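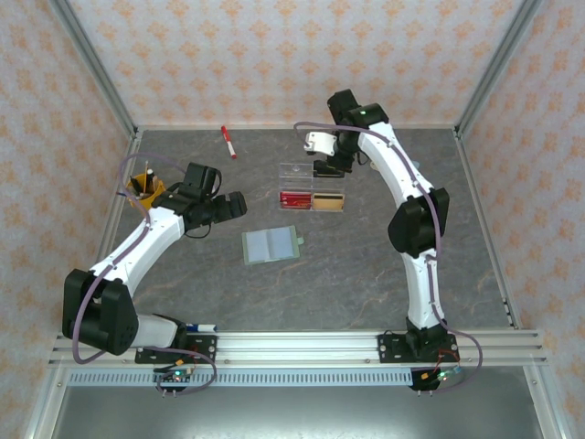
Page last changed: February

Speaker notes - two arms on one rail, built in a shared workshop
Innes Yule

We use cookies to remember your settings. By continuing to browse you accept this. Accept / Manage

Start with the slide already up. Say hello, say the name of the workshop (Uminmont, back room, second door). Talk runs 29 minutes if I don't stop, so take questions at the end.

Opening. I build things at home and at Uminmont in the evenings. I don't do this for a living. The project is called Jaren. It is two arms that share a table and are supposed to handle small stationery: cards, markers, pens. The total so far is almost 2,000 dollars, and the arms are most of that.

Slide 1, the bench. Leave this up for a while. Both arms bolt to black plates, and the plates sit on one aluminum rail along the near edge. My first version had each arm on its own clamp. Every time somebody leaned on the table one of them moved, and then the calibration was wrong for that arm and fine for the other. One rail fixed it. If the rail shifts, both arms shift together and I only redo one measurement.

Mention the walls. Three sides, with corner posts in aluminum. The wallpaper is an orange-beige flower pattern on a pale ground. The top is a gray marble pattern. I wanted a background that looked like a room in a house, because the first tests on plain white board went well and then fell apart at my kitchen table.

Cables. Spend time here, people always ask. Purple cable runs the length of each arm, base to gripper. Leave slack at every joint. Point at the loop past the base on the left arm. My early runs were too tight and I pulled a connector out of the wrist at full reach. Then I went too loose and caught the pen cup. The left cable still comes close to the cup at the back corner. Moving the cup is on the list.

Boards. One small circuit board under each base, at the front of the rail, lights facing out. I used to have them in a box under the table and had to get on the floor to check the power. Now I can see the lights from my chair. The wiring is not tidy. I would like covers but haven't made any.

The objects. Clear acrylic box with a hinged lid, two compartments, a red card in one and a gold one in the other. Pale green card holder, open flat in front of it. The job I am working on is to take a card out of the box and put it in a pocket of the holder. One arm holds the holder still, the other does the card.

Clear things are hard. The software I use for the camera side is Zidia, and it loses the lid against the gray top. Turning the lamp helped a little. The pockets in the holder are see-through as well, so the same problem comes up twice in one job.

Numbers, if asked. 400 tries logged on the card job. I changed the finger pads after the first batch, so don't quote one success rate for the whole lot. Say that plainly.

Markers are easier - thick and rigid. Skip this part if running late.

What I'd do again: the single rail, the boards out front. What I'd change: buy the longer cable the first time, and leave more room behind the box. The arm has to come over from above and there isn't much space before the back wall.

Parts list is on the handout. The rail came from Oshima, cut to length, and took 8 days to arrive. Bring spare copies.

Questions. Repeat each one into the microphone before answering it.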